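Ploltwood to Begin Separate Collection of Plastic Wrap and Bags

PLOLTWOOD, Oct 26, 2018 - Households in the Filali district of Ploltwood will be able to set out plastic bags, wrappers and film apart from their regular trash under a new service run by Rovura, the company that holds the town's waste contract.

The service covers 1327 households on the east side of the river. Each will receive a roll of clear sacks and a printed card listing what can go in them. There is no added charge on the quarterly bill, and no sign-up is required.

Until now, soft plastic in Ploltwood has gone to landfill with everything else. The town's curbside recycling takes bottles, cans, cardboard and paper, but the sorting line cannot handle bags and film, which wrap around the rollers and stop the belt. Rovura says its crews had to shut down the line 7 times in September to cut plastic out of the machinery.

The new sacks will not go through that line. They will be picked up on the same day as regular trash, loaded into a separate cage on the truck and taken to a baling shed on Donerar Road. Bales will be sold to a processor that makes plastic lumber and drainage board.

"People have been asking for this at the counter for years," said Youssra Sqalli, district manager for Rovura. "Most of what fills a kitchen trash can by volume is packaging. It weighs very little but it takes up the room, and it is the reason people run out of space before collection day."

The following items will be accepted:

Grocery and produce bags
Bread bags
Candy, cookie and snack wrappers
Plastic wrap from paper towels and toilet tissue
Bubble wrap, with tape removed
Clear film from trays and boxes

The following items will not be accepted:

Bags or wrap with food stuck to them
Foam cups and trays
Pet food pouches
Diapers and wipes
Garden netting

Items should be empty and dry. Crumbs are fine. Residents do not need to wash wrappers, and labels can stay on. Sacks should be tied at the neck and placed next to the regular bin, not inside it. Sacks that contain glass or food waste will be left at the curb with a tag explaining the problem.

Rovura suggests keeping a second small container near the one already in use in the kitchen, bathroom or bedroom, and emptying it into the clear sack once a week. Any bucket or basket will do. 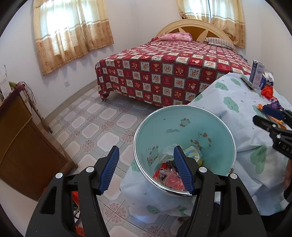 One resident asked whether families in the upstairs apartments on Mill Lane, who share a row of bins behind the building, would be left out of the service. Rovura replied that shared buildings are included and that sacks for those addresses will be delivered to each apartment door.

Replacement rolls can be picked up at the town office or at the Rovura depot during regular hours. A supply of 600 extra rolls has been set aside for the first months of the service. Larger print versions of the card are available on request.

Residents outside the Filali district may bring soft plastic to the depot, where a marked cage has been placed beside the cardboard container. The town will decide next year whether to extend curbside pickup to the west side.

Media contact:
Youssra Sqalli
Rovura, Ploltwood District Office
1582 Donerar Road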